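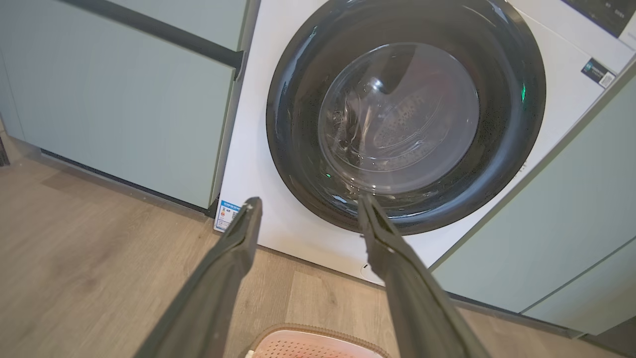

Wrist camera on a glossy washer door
Forum: Grippers and End Effectors

saber_rig
Trying the Foltness wrist camera against our old Kutemgate one on the laundry task. Same arm, same long flat fingers. The black door rim throws reflections and the depth goes bad there. Foltness lost the rim in 7 of 57 approaches, Kutemgate in 47 of 292. Anyone run either with a polarizer?

tmulch
Those rates aren't far apart. I wouldn't buy a camera over that.

saber_rig
Fair. The Foltness is lighter though, and the arm settles faster.

door_ajar
I'd look at the fingers first. Matte gray is fine, but that length blocks a lot of the view down low. Shorter ones on our Kidosance gripper helped more than any camera swap.

tmulch
Disagree – short fingers won't reach into a drum.

door_ajar
They don't need to if the wrist fits through the door. Ours does.

saber_rig
Mine doesn't, so the long ones stay. Polarizer goes on Thursday, will post the numbers.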